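Workshop > Tools and Fixtures > Grippers > Hand-held

Greda Hand-Held Gripper, pair, self-build kit
Filed under: grippers, home builds, kits under review

Price: 40 for the finger set, body files free to download
Supplied by: Hollmont
Page written by: Athina Athanasiadis

The maker's blurb says the Greda will let you "teach any household task in an afternoon." I have built two pairs and I don't believe that sentence. What you get is a decent mechanical kit with a thin manual, and it should be sold as one.

The idea is simple enough. You hold a gripper in each hand, do the job yourself, and the recordings go to whatever arm you are building. Ours is a slow thing on a shared bench that Bảo Tạ has rebuilt more often than he will admit. The fingers on the hand-held unit need to match the fingers on the arm, so buy both sets together or measure very carefully.

Assembly notes

The two black fingers bolt to a white plastic base. Four bolts hold each finger, a larger pair at the outer lower corners and a smaller pair up near the top, all hex socket. Fit them loose, close the jaw, and check that the fingers meet in a straight line before you tighten anything. The manual has this backwards. My first pair closed crooked for a week – I blamed the print, and it was the order of the bolts.

Folding clothes on a bed, Greda pair
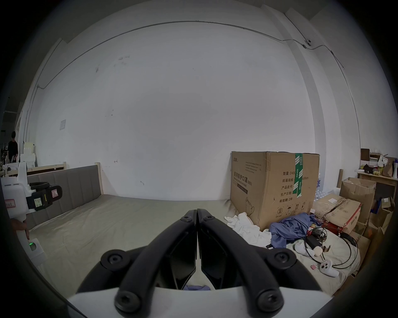
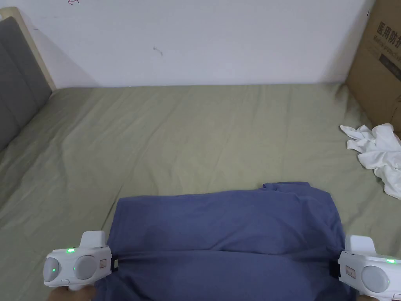

Cloth is where the sales copy gets brave. A blue top on a green sheet is about as kind a test as you could set up, with the colors well apart and plenty of room to work. Try dark socks on a dark blanket before you promise your family anything. Yến Ung has been keeping the fold recordings, and her view is that thin cotton is fine, ribbed cuffs are a nuisance, and fleece wants a different fingertip. The "universal" tip in the box is one shape in one size.

The figure of 1,000 recordings per task, repeated on every reseller's page, has no source that I could find. I wrote to Hollmont in August to ask and got a link to the same page.

What's in the box

Finger sets, black, 2
Bolts, large and small, with 4 spares
Hex key (soft, use your own)
Printed manual

Not in the box: the base and handle, which you print. Cables. Patience with the pairing routine.

Worth buying? If you already have an arm, yes, with a grumble. If you don't, the Risus fingers are cheaper and bend more, and for learning the basics that may not bother you. Thodoris Kyriakidis has a set on loan to anyone who signs the bench book.

Contact the workshop desk | © Đặng Workshop | Back to top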